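Parkness Reuse Room: progress report to the Wilen Fund
21 Aug 2024

We are very happy to be writing this one! When we sent our first report the Reuse Room was mostly a floor plan and a long shopping list, and now people are coming in, picking up packing supplies and going home with them. The Lillstead side of the project is a little behind Parkness, but it is moving too (more on that below).

What the grant has paid for so far

The 25 shelf bins are in and labeled. We also bought 2 sorting tables, a floor scale and a good tape dispenser, which sounds like a small thing until you have spent a morning with a bad one. Spending to date is $700 on equipment and $200 on signs and printing, both inside the budget lines you approved in the spring.

Plastic sheeting

This has been the surprise of the summer. We planned the room around cardboard boxes and paper, and gave film and sheeting a single bin near the door. It filled up right away. Painters bring in drop sheets, families bring covers left over from a move, and Devadiga Furnishings has started setting aside clean wrapping from deliveries for us. Most of it is thin stuff, and there is a lot of good use left in it once it has been shaken out and checked for tears.

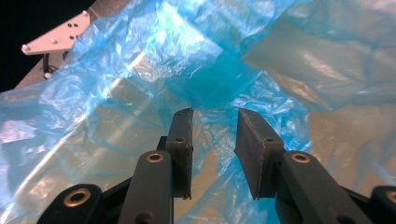 Thin blue plastic sheeting, loose and wrinkled.

Folding is the slow part, and we have changed how we do it. Sheets used to be rolled, but the rolls slid off the shelves and came undone. They are now opened flat, folded lengthwise and then folded again into a square that fits the bin. Small pieces go in a separate box for people wrapping dishes and picture frames. Anything badly torn or sticky with paint is turned away at the door, and we have put up a sign that says so in large letters.

Lillstead

The room at Lillstead has been painted and the lights work. The shelves were delivered in the wrong depth and had to go back, so opening has moved to September. We don't expect any extra cost from the exchange. The opening hours will match those at Parkness to begin with, and we will change them if people ask for evenings.

Next steps

- Give sheeting three more bins at Parkness, taken from the paper section
- Finish the folding guide and hang it over both tables
- Get the replacement shelves up at Lillstead
- Agree on a regular pickup time with Devadiga

We would love to have someone from Wilen visit once Lillstead is open. Either room is easy to show, and the coffee at Parkness is decent. The receipts and the updated budget sheet are attached.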